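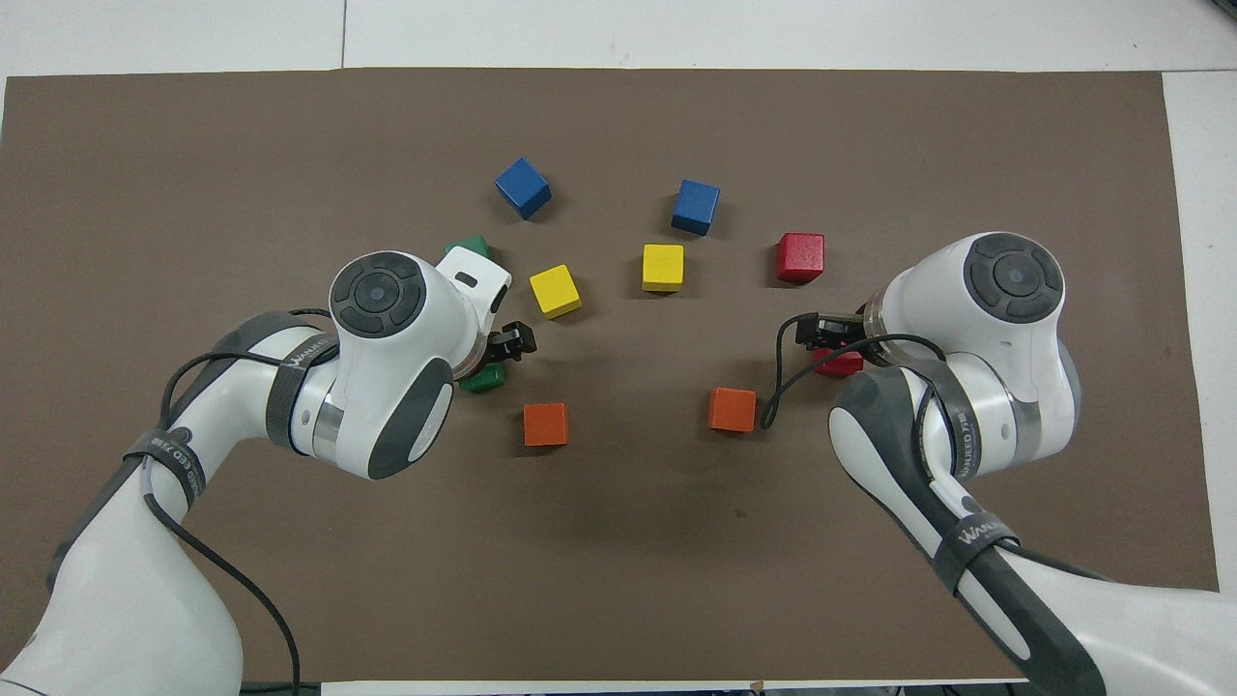 4. Préparation du plan de travail et application de l'huile dure Zernitach

4.1 Domaine d'application

La présente section concerne les plateaux, tablettes et petits objets en bois massif de la gamme Mukwood, livrés bruts de ponçage. Elle ne s'applique ni aux placages ni aux pièces déjà vernies, qui relèvent de la section 6. Les bois exotiques riches en substances grasses (teck, iroko) font l'objet de la note 4.6.

4.2 Matériel nécessaire

Huile dure Zernitach, bidon de 3 litres
Abrasif grain 120, 180 et 240
Chiffons de coton non pelucheux
Brosse plate ou rouleau à poils ras
Tampon blanc non abrasif
Gants en nitrile
Récipient métallique à couvercle, rempli d'eau, pour les chiffons usagés

4.3 Conditions ambiantes

La température du local et celle du bois doivent se situer entre 20 et 30 °C. En dessous de cette plage, l'huile s'épaissit et pénètre mal ; au-dessus, elle commence à prendre avant l'essuyage et laisse des traces brillantes. Le local doit être ventilé sans courant d'air direct sur les pièces. Laisser le bois séjourner dans la pièce la veille de l'application.

Attention - Ne pas appliquer l'huile au soleil ni à proximité d'un radiateur en marche.

4.4 Ponçage et dépoussiérage

1. Poncer au grain 120 dans le sens du fil jusqu'à disparition des marques d'outil.
2. Passer au grain 180, puis aspirer.
3. Humidifier légèrement la surface avec une éponge essorée. Laisser sécher complètement : les fibres se redressent.
4. Poncer au grain 240, à la main, sans appuyer. Ne pas dépasser ce grain. Un bois trop fermé absorbe peu et la finition reste en surface.
5. Casser les arêtes vives. Une arête non adoucie perd sa protection en quelques semaines d'usage.
6. Aspirer de nouveau, puis essuyer avec un chiffon sec.

Note - Sur le bois de bout, prévoir un passage supplémentaire au grain 240. Cette zone boit davantage et fonce plus que le reste de la pièce.

4.5 Application

1. Remuer l'huile lentement avec une spatule propre, en raclant le fond du bidon. Ne pas secouer.
2. Effectuer un essai sur une chute de la même essence et attendre le séchage avant de juger la teinte.
3. Appliquer une première couche mince et régulière, dans le sens du fil. Commencer par le chant, finir par la face.
4. Laisser agir 20 minutes. Redéposer de l'huile sur les zones devenues mates.
5. Essuyer tout l'excédent au chiffon. La surface ne doit plus coller au doigt.
6. Laisser sécher 24 heures, pièce posée sur tasseaux, les deux faces dégagées.
7. Égrener au tampon blanc, dépoussiérer, puis appliquer la seconde couche de la même manière.

DANGER - Les chiffons imprégnés d'huile peuvent s'enflammer spontanément. Les immerger dans le récipient métallique dès la fin de l'essuyage. Ne jamais les jeter en boule dans une poubelle ni les laisser dans une poche de vêtement.

4.6 Bois gras

Dégraisser à l'alcool à brûler immédiatement avant la première couche, loin de toute source d'inflammation, et laisser l'alcool s'évaporer entièrement. Réduire le temps d'action de moitié. Si la surface colle encore le lendemain, voir 4.8.

4.7 Remise en service

Un usage léger est possible au bout de 3 jours. Le durcissement complet demande deux semaines ; pendant cette période, ne pas couvrir la surface, ne pas y poser d'objet humide et nettoyer exclusivement à sec. Ensuite, entretenir au chiffon humide, sans ammoniaque ni poudre à récurer.

4.8 Défauts courants

Surface collante : excédent mal essuyé. Réhumecter d'un peu d'huile, attendre quelques minutes, essuyer fermement.
Aspect tacheté : ponçage irrégulier ou reste de colle. Reprendre localement au grain 180, puis 240, et rehuiler toute la face.
Auréole blanche : eau stagnante avant durcissement. Laisser sécher, égrener, appliquer une couche mince.
Toucher rugueux : étape 3 du ponçage omise - égrener au tampon entre les couches.

4.9 Stockage

Refermer le bidon aussitôt après usage. Un bidon entamé se conserve jusqu'à l'apparition d'une peau en surface ; passé ce stade, filtrer ou éliminer en déchetterie. Tenir hors de portée des enfants.

Révision de décembre 2018, rédaction Kwame Dogbe. Les valeurs de séchage remplacent celles de l'édition de mars. Pour les teintes Kamolrat, se reporter à la section 5.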